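**Re: [tableware] Stacking order for mixed dark stoneware and cream plates**

Replying to the point about rims, and adding the sizes I was asked for.
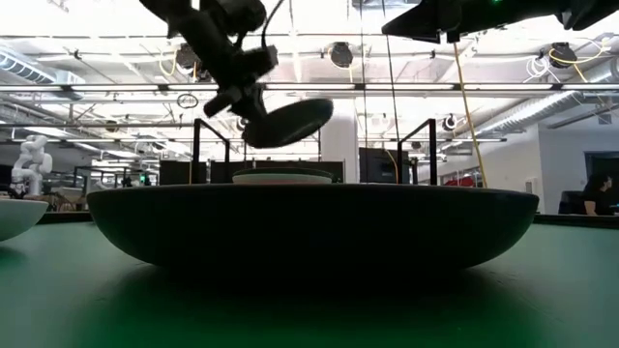

My working order is now fixed by diameter first and foot ring second. The wide bowl goes down before anything else. Flat pieces go in next, and the small bowls travel separately. I stopped nesting the small bowls in the big one after chipping two of them on the way to a September dinner.

Witold Stępień wrote on 16/07/2018:

> I still don't see the case for putting plates inside a serving bowl.
> The plate bears on the wall of the bowl at a couple of points, and
> all the load goes through the glaze there. With the Plivumex set I
> got gray rub marks after one season. Why not stack plates on plates
> and leave the bowl empty?
>
> Also, what is the inside diameter of yours? Without that I can't
> compare.

Shelf depth is the case for it. My cabinet is a Sjöberg, and a low, wide bowl uses up a full shelf whether it is filled or not. Stacking plates on plates needs a second shelf that I don't have.

On the marks: I had them too. They wiped off with a mild cream cleaner, so in my case it was material left on the glaze and the glaze itself was intact. Check yours with a fingernail before you write them off. If the nail catches, it is a scratch and will stay.

What I do at present:

1. Bowl on the shelf, felt disk in the bottom.
2. Largest plate that sits below the rim without touching the wall all the way around. Mine is 200 mm.
3. Felt between each plate and the next.
4. Nothing above the rim if another shelf item has to slide over it.

Lift plates out by the rim, straight up, and tilt only when the foot ring is clear of the bowl. Most of my chips came from tilting early. The dark pieces show a chip at once because the body is lighter than the glaze. On the cream ones you may not find it until you wash up.

The felt is Promar, cut from a sheet. Zetidby sells precut disks (item 709), but they are too thick for a shallow bowl and you lose a plate's worth of height.

I don't have the inside diameter to hand. I will measure at the base and at the rim and post both, as the wall is curved and one figure won't help you much. Could you do the same for the Plivumex bowl, and say whether its foot ring is glazed?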